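Laundry month, part 2

Posted 24th April

Our club picked laundry for the spring project, and I voted against it. I wanted to stay with the kitchen tasks because we already had scripts for those. I lost, so for the past few weeks I have been learning more than I wanted to know about front loaders.

The task comes from the Pinau student challenge. The robot has to move a load between a basket and the lower drum of a stacked unit. You get 8 minutes per run, and touching the robot ends the run. We call our entry Gounder, after the folder name it started in.

My job is the arm paths near the machine. The door is the part I worry about most. When it is open it hangs out to the left at about knee height, and the glass bulges, so the left arm has less room than the drawing suggests. I moved the approach point twice and then slowed down the last stretch.

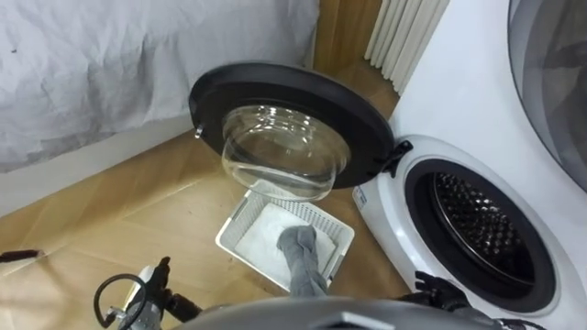 The other thing I changed was the stance. We used to keep the legs almost straight and let the arms do the reaching. Now the robot bends its knees first and leans second. It takes longer to get into position, but the shoulders are no longer close to their limits when the hands reach the opening.

I keep a log of every run in a plain spreadsheet. There are 52 rows in it now. The notes column is the useful one, and I wish I had written more in it during the first week. "Bad grip" does not help me much when I read it a month later.
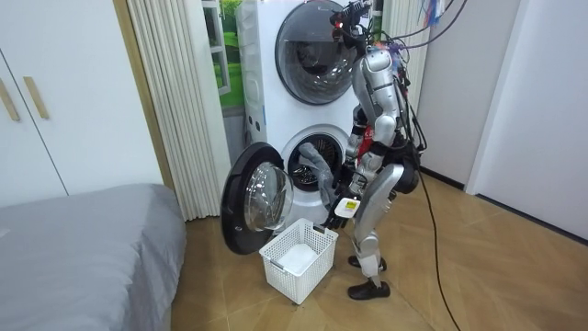
Cloth is still hard. A towel that is folded flat is easy to plan for. A single thin item is worse, as it hangs differently every time and can hide the rim of the drum from the head camera. We are trying a second look before the hands close. That code is in the Dralton branch if anyone in the club wants to read it, and comments are welcome.

Still to do before May: clean up the recovery steps, rewrite the basket detection, and get the start script working on the Biltow laptop, which currently needs over four minutes to load everything.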